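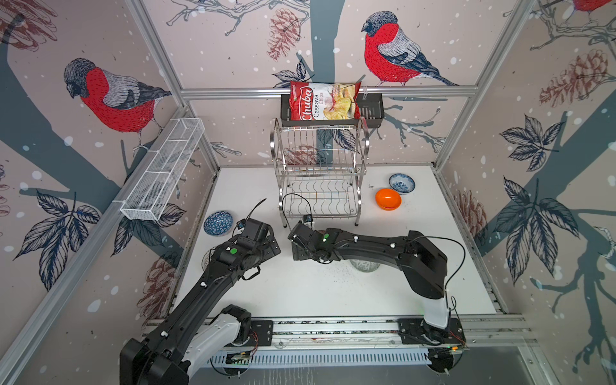
What does Lendau do?
We record examples of everyday jobs being done by robot arms, and supply those recordings to teams who are training learning systems.

About us

Lendau is a small company based in Bostby. We began as the testing side of Gisler, a workshop that built conveyor parts, and became a separate business when the testing work outgrew the corner it was done in. We still rent the upper floor from them.

Most of our work is in household tasks: stacking, sorting, wiping, putting away. A person guides the arms through the task from start to finish, and we store the movements together with the video. Each complete run is called an episode. A learning system needs a great many episodes before it can attempt a task by itself, and they need to differ from one another in useful ways. Bowls go in different spots. The order changes. Operators swap over, as two people will rarely pick up the same bowl in the same way.

How we work

We have 15 stations. Each is a table inside an aluminium frame, with a pair of arms on a rail and a fixed camera. The walls are covered in different papers so that a system doesn't come to depend on one background. The station with the bullfinches and pine cones is used for kitchen work and has a two-tier dish rack, an assortment of bowls and baskets fixed to the walls.

A normal session is 50 minutes, followed by a break. Operators spend their first 30 sessions on practice tasks, and those recordings are not supplied to customers.

Every episode is watched by a second person before it is accepted. Failed attempts are kept and labelled separately. Some customers ask for them, and we find them useful when we write instructions for a new task.

Our projects

Usard is our longest-running collection. It covers dishes and table clearing with two arms, and the current release holds 1476 accepted episodes. The next one will add tasks in which one arm holds an object while the other works on it.

We also take on single commissions. Customers send us a written task and, where needed, the objects. We run a short trial first and send back the results with any changes we would suggest to the wording.

Working here

Operators come to us from all sorts of jobs, including catering, sewing and bus driving. No technical background is needed. Training is paid and new groups start in March and September.

Visits can be arranged through the contact page. Please use the yard entrance, as the front door belongs to Gisler.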